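Robots in the Kitchen: Rules for Working Safely Together
A guide for young visitors, ages 8 to 12
Trurnham Center for Science Learning

Before you read

Many jobs have rules. Swimming pools have rules about running and diving. Science classrooms have rules about goggles. Places where people and robots share a room have rules too, and grown-ups have spent many years working them out. This guide explains the rules used in the practice kitchen at Trurnham, where robots learn to do household jobs such as carrying a basket or opening a door.

You will find words in capital letters the first time they are used. Their meanings are listed at the end.

What is a standard?

A STANDARD is a set of rules that many people have agreed to follow. Standards are the reason a light bulb bought in one town fits a lamp bought in another. There are standards for bicycle helmets, for playground slides and for the plugs on the ends of electrical cords.

There are also standards for robots. Some are written by international groups and are used in many countries. Others are written by a single workplace for its own rooms. These are often called house rules. A house rule may be stricter than the standard, but it may never be weaker. If the standard says that a robot must have a stop button, a workplace may decide to have three of them. It may not decide to have none.

Rule 1: Clear the work area

Every session in the practice kitchen begins with the table. Anything that is not needed for the job is taken away and put on the shelves in the next room. That includes cups, pens, phones and snacks. If the job is about a basket, then the basket is what stays. 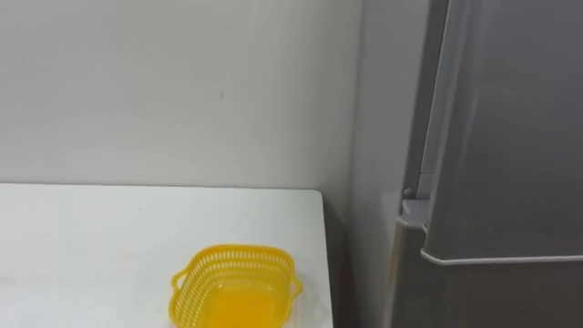

There are good reasons for being so careful. A robot uses cameras and other SENSORS to find out where things are. An extra object may confuse it, or may be knocked to the floor when an arm swings past. A clear table also helps the people in the room. They can see at once if something has moved.

The same rule applies to walls near the work area. Posters and hanging decorations are kept for the hallway.

Rule 2: Choose safe objects for practice

A robot that is learning will sometimes drop things. For this reason, practice objects must pass a short check before they are used. The staff ask the following questions:

Will it break into sharp pieces if it falls?
Does it contain anything hot, or anything that could spill?
Is it light enough to be caught or dropped without hurting someone's foot?
Is its color easy to tell apart from the table?

A plastic basket does well on this check. It has handles to hold, and a bright yellow one shows up clearly on a white tabletop. A glass bowl does not do well, and a kettle full of water is not allowed at all.

Rule 3: Know how far the robot can reach

Stretch out one arm and turn slowly in a circle. The space your hand passes through is your reach. A robot has a reach as well, and it can be larger than you would guess from looking at it. An arm that is folded up may straighten. A robot with legs may also take a step, or it may lose its balance and fall.

The space where a robot could touch you is called the HAZARD ZONE. At Trurnham, the zone is measured with the arms stretched as far as they will go, and then 100 centimeters are added on every side. No one may enter it while the robot's motors are switched on.

The rule stays the same when the robot is standing still. A robot that is not moving may be switched off, or it may be waiting for its next instruction. It is hard to tell which by looking. Only the OPERATOR can say, and the operator must say it out loud.

Rule 4: One operator, one voice

During a session, one person is the operator. The operator starts the robot, watches it and stops it. Other people in the room may speak up if they see something wrong, and they are encouraged to do so. They may not give the robot instructions.

Before the robot starts, the operator says, "Motors on." Everyone else answers, "Clear." If one person does not answer, the robot does not start. When the work is finished the operator says, "Motors off," and waits until the robot has come to rest before anyone walks forward.

The operator keeps a hand on or near the EMERGENCY STOP for the whole session. The emergency stop is a large button that ends the work at once. Anyone in the room may ask for it to be pressed, for any reason, and no one will be scolded for asking. Visitors as young as eight have called for a stop, and the operator pressed the button every time.

Rule 5: Look after cables and floors

People trip over cables. Robots can trip over them too, and a cable that catches on a table or a door handle can be pulled loose. Cables carry power and messages from one part of a robot to another, so a loose one may cause the robot to behave in a way that the operator did not expect.

Before each session, the operator looks at every cable that can be seen and asks whether it could catch on the furniture when the robot moves. The check follows a printed list from the Mac an tSaoi handbook, which has 13 steps. It begins at the head and ends at the feet.

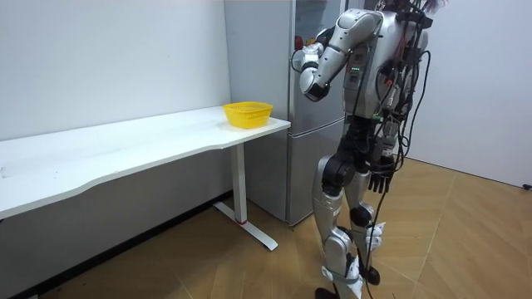 Floors are part of the same check. They must be dry and free of small objects. Rugs are rolled up and taken out of the room. A robot on two legs needs a flat surface under each foot, just as you do when you are carrying something with both hands.

Rule 6: Move slowly at first

When a robot tries a job for the first time, it does so at 40 percent of its normal speed. Slow movements give the operator more time to notice a problem. They also mean less force if the robot bumps into the table.

The speed is raised only when the job has been done well again and again. In the Pallwood project, which teaches robots to put kitchen items away, a job must be completed 100 times without a safety stop before the speed limit is changed. If there is a stop on try number 99, the count goes back to zero. Some of the staff have found this very annoying – and the rule has stayed.

Rule 7: Write it down

At the end of each session, the operator fills in a LOG. It records which job was practiced, which objects were used and whether the emergency stop was pressed. It also records surprises, even small ones. A hand that closed a little late is a surprise. So is a strange noise.

The logs are kept in a computer program called Lostex, where other operators can read them before their own sessions. Reading old logs has led to several new house rules. The rule about rugs came from a log.

Who checks the checkers?

Each year in July, a safety inspector from outside Trurnham comes to the practice kitchen. The inspector watches a session from start to finish, reads the logs and tests the emergency stop. The inspector can close the room until a problem is fixed.

Rules are also changed when they do not work well. An earlier rule asked everyone in the room to wear a colored vest. The vests were bulky, and their loose straps could catch on equipment. The rule now asks for close-fitting clothes, tied-back hair and closed shoes.

When you visit

Children are welcome in the viewing area, which is behind a clear screen. Please follow these directions:

Stay behind the screen until a staff member opens the gate.
Leave bags and drinks on the rack outside.
Do not wave objects at the robot or call out to it.
If you see something that worries you, say "Stop" in a loud voice.
Ask questions when the operator has said, "Motors off."

Something to try at home or in class

Choose a simple job, such as moving an empty basket from a table to the floor. One person plays the robot and may do only what the operator says. Another person is the operator. Everyone else stays outside a hazard zone marked with string. Practice the words "Motors on" and "Clear," and make sure that everyone knows who can call for a stop. Afterward, write a log together and decide whether your group needs a new house rule.

Words to know

Emergency stop: a button that ends a robot's work at once.
Hazard zone: the space where a robot could touch or hurt a person.
Log: a written record of what happened.
Operator: the person in charge of a robot during a session.
Sensor: a part that lets a machine gather information, such as a camera.
Standard: a set of rules that many people have agreed to follow.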